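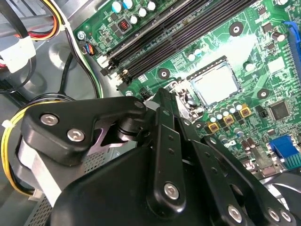

Motherboard inside an open desktop case

Prondside Community Help > Handicrafts and Toys > Cloth dolls

Loose neck on a stuffed cloth doll, seeking advice on repair
Posted by Natnael Mersha, November 2023

I am writing on behalf of the Chala Dollmakers' Group, which maintains a small lending collection of handmade cloth dolls for display in local libraries. One of our dolls has developed a pronounced weakness at the neck. The head falls forward when the doll is seated and can no longer be posed upright.

The doll is made of unbleached calico, stuffed with polyester fibre, and stands 13 inches tall. Head and body were cut as a single piece, front and back, with the neck formed by a narrow curve in the pattern. The face is embroidered and the hair is mohair yarn, stitched down along a centre parting. There is no damage to the seams that I have been able to find. The original maker has moved away and we hold no record of her construction notes.

I should be grateful for guidance on the following. Is it possible to restuff the neck without removing the hair? Should a support of some kind be inserted, and if so, of what material? The doll is due to be displayed at the Tanlow branch library in April, where she will be handled by children under supervision.

Gobnait Mac an tSaoi

The fault you describe is common in one-piece dolls. The filling in the neck compacts under the weight of the head and migrates into the chest, leaving a hollow at the narrowest point. An intact seam is consistent with this.

The hair need not be disturbed. I would recommend opening the centre back seam, or, where there is none, the side seam beneath one arm. An opening of 2 inches is sufficient. Use a seam ripper and keep a record of the original stitch length so that the closure may be matched.

Withdraw the compacted filling from the upper chest with a pair of long forceps and set it aside. Tease out fresh fibre and pack it upward into the neck in very small amounts, using the blunt end of a chopstick or a proper stuffing tool. Large handfuls will form lumps and leave gaps between them. The neck should feel as firm as a carrot before you begin to refill the chest, and the chest must itself be firm, as it carries the neck.

As to a support, a length of hardwood dowel with rounded and sanded ends may be wrapped in wadding and placed so that it runs from the middle of the head to the middle of the chest. Secure the wadding with thread. In a doll intended for handling by children I would advise against wire of any gauge, as it fatigues with bending and may eventually pierce the cloth. Where the children are very young, I would omit the dowel also and rely upon firm stuffing.

Close with ladder stitch in doubled polyester thread. Cotton thread of the ordinary kind has, in my experience, a tendency to give way at this point.

M. Virnier

We just tie a scarf around ours. A knitted one, wrapped twice and stitched at the back, holds the head up well enough and no one has remarked upon it.

Natnael Mersha

My thanks to both respondents. The group has resolved to proceed by way of the side seam and without a dowel, as the Tanlow sessions are attended by children aged 4 and 5. I note that the colour of the new calico in our stores is a good deal paler than the doll's, and would welcome any advice on tea dyeing a small patch, should the seam allowance prove too frayed to close neatly. The scarf will be held in reserve.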